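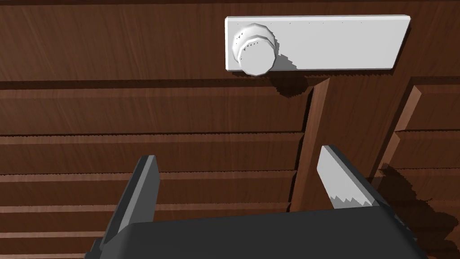

White control panel with a round knob at the left end, on dark wood grain.

My kitchen bench became a filming spot last October, when my niece talked me into putting my jam and bread videos online. I've got 3,471 followers now, which I still find ridiculous, and I've picked up a few tricks along the way that might save you some swearing!

Wipe the lens first. Kitchen phones are filthy (mine is, anyway) and a smear of butter turns every light into a big fuzzy blob. I use the same soft cloth I keep for my glasses.

Film in the morning if you can. My window faces east and by 10 the light's lovely, but by mid-afternoon I'm a grey lump holding a spoon. If you're stuck with evenings, turn off the rangehood light and bring in a lamp from the lounge room, with baking paper clipped well clear of the bulb. LED bulbs only, please, the old hot ones will scorch it.

For overhead shots I lay a broom handle across two stacks of cookbooks and strap the phone on with 2 fat rubber bands. Iida Kallio from my sourdough group bought a proper Gramis arm and loves it, but I'm too cheap. Test it over a tea towel before you put a bowl of batter under there.

Turn the fridge off at the wall while you're recording sound, and put your car keys inside it so you can't leave the house without switching it back on. I learnt that one after losing a whole tub of ice cream.

Oh, and keep clips under 20 seconds. Mine go off a cliff after that, even the scones.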